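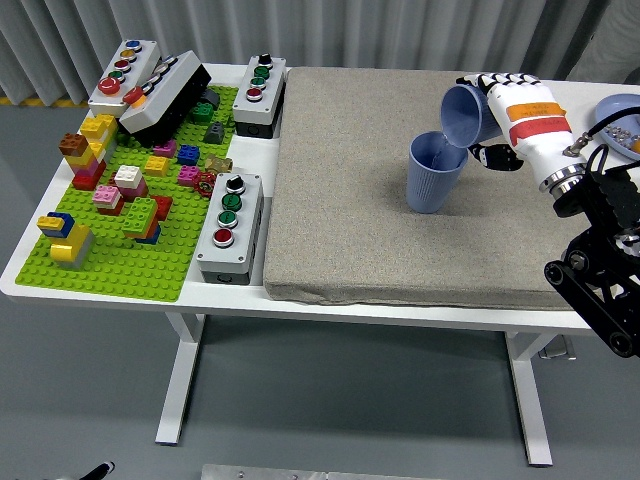
Two light blue ribbed cups on the gray pad.

I quit buying bottled water in May. The reason was dull: I added up what I had spent at the Coltgate gas station over the winter and didn't like the number. We have a perfectly good tap in the kitchen and I had gotten out of the habit of using it.

Our water comes from the Fallton reservoir. It is hard water. The kettle gets a white crust on the bottom and the shower head has to be soaked in vinegar every so often. When we moved out here from Dudlow, the first glass I poured tasted like a swimming pool, and that was enough to send me to the store for a case of bottles. I kept doing that for longer than I want to admit.

The pool taste is chlorine, and most of it goes away if you let the water stand. I fill a glass pitcher before bed and put it in the fridge with a saucer on top. By morning it tastes fine. I tried a slice of cucumber in it for a while, but the pitcher started to smell like salad, so I went back to plain.

I also bought a filter, the kind that screws onto the faucet. It worked well enough but it slowed the flow to a trickle, and filling a pasta pot took forever. I took it off after 2 weeks and gave it to my sister, who has a bigger kitchen and more patience.

The other half of this was remembering to drink any of it. I am one of those people who gets a headache at three in the afternoon and then realizes I have had coffee and nothing else. I read the advice about 8 glasses a day and tried to keep track with pen marks on an envelope. That lasted until Thursday. Now I have a glass when I get up, one with each meal, and one when I come in from the yard. If I'm thirsty in between, I have another.
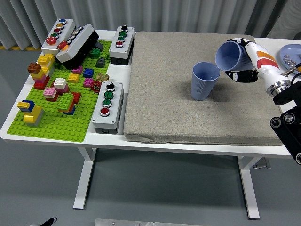
One cup upright, one on its side.

Cups matter more than I expected. I have a big steel bottle that holds 1,000 milliliters and I hardly touch it at home. It is heavy when full and the lid is a pain to wash. A small plain cup by the sink gets used all day long - I drink it down, rinse it and leave it on the rack.

I still keep a case of bottles in the garage in case a pipe breaks, which has happened on our road before. The rest of the shelf is free now, and I moved the paint cans there. Next I want to do something about the ice maker, as the ice still tastes like the freezer.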